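Virnside Residence Services: Kitchen Care Notes

## Sorting Cutlery

Residents are asked to empty the utensil holder completely before cleaning it. Lay forks, spoons and chopsticks together on the table and sort them by type. Wooden chopsticks should be kept apart from stainless steel ones, as they must be washed by hand and should not soak for longer than 3 minutes.

A cloth on the table protects the surface and keeps metal pieces from sliding. The holder may stand at the far end until the sorting is finished.

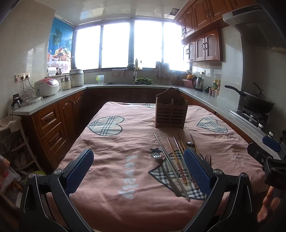

## Returning Items to the Holder

Wipe each compartment with a dry cloth. Place forks and spoons with the handles down, and give chopsticks a compartment of their own. Cracked or splintered pairs are to be discarded.

Replacement holders may be requested from Emlyn Jarman at the Nakell office.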